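Plostbridge night bus gets its late run back

Good news for anyone who has ever stood outside Kravets bakery at midnight wondering how to get home: the 26 is running late again! I went down to the depot counter to pick up the new timetable myself, and from the first week of April the last bus leaves Market Street at 12:40 a.m. instead of 10:15 p.m.

If you're newish in town, you may not know how much grumbling there has been over this. The late run was dropped last fall when Brestus, the company that holds the route, said it was short of drivers. I wrote about it then and got more mail than I've had on anything except the swimming pool (and you all know how that went). People working the evening shift at the hospital were splitting cabs, or walking up Sorken Hill in the dark, and I did that walk twice in January and would rather not do it again.
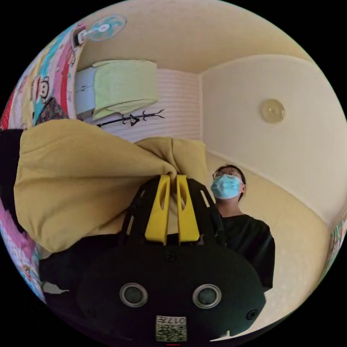

Anyway, the new run isn't quite the old one. It skips the loop past the library, so if you live on that side you'll need to get off at the school and walk down. It also waits seven minutes at the train station, which should help if you're coming in on the last train, and I can think of a few regulars who will be very happy about that. The bus itself will be one of the small ones for now.

Sumaiya Liyanage has been collecting signatures for the late run all winter, mostly in the line at the post office. She ended up with 192 names, and she was pretty cheerful when I called her. "I thought I'd be doing this until summer," she told me. "I still have a whole box of pens." She works nights herself and plans to be on the very first one home.

The fare stays the same as the daytime one, and monthly passes are good on it. I asked about weekends too, because three of you wrote in about that before I'd even had my coffee, and the late run will go every night of the week.

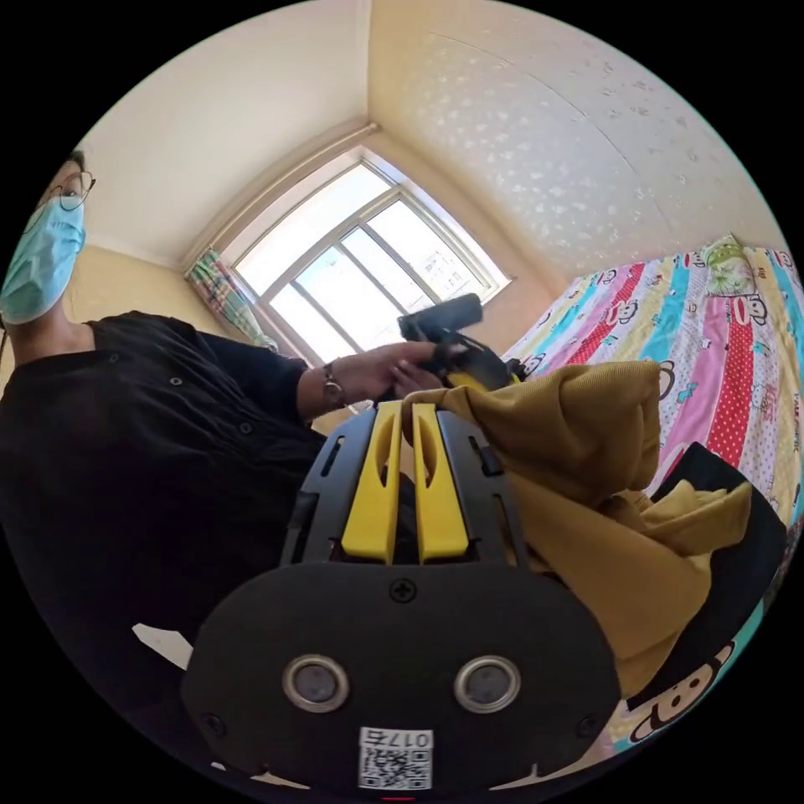
Do you need to book a seat on the late bus?
There's no booking at all, you just wait at the stop and pay or show your pass when you get on.

One thing still bugs me, and that's the shelter at the top of Sorken Hill. The light has been out since before the holidays and the timetable case is cracked, so you can't read a thing in there after dark. Brestus says the shelter belongs to the town, and the town office says it's on the list for spring repairs. I'll keep calling!
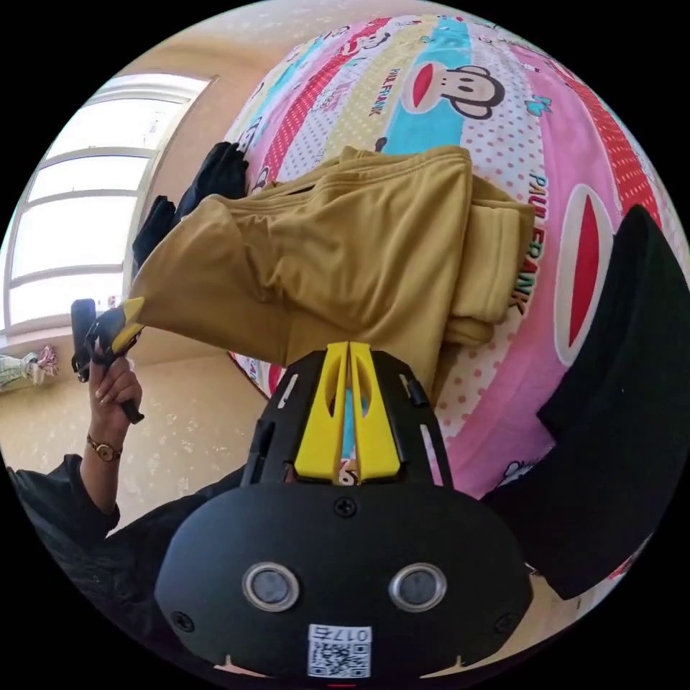 A hand-held gripper with two yellow fingers.

The late run is on trial until the end of summer, and the company will look at how many people ride it before deciding what comes next. So if you've been meaning to stay for the second half of the quiz or have a slow dinner in town, go ahead and take the bus home. Paper timetables are at the depot counter and on the rack by the door at Kravets, next to the day-old rolls.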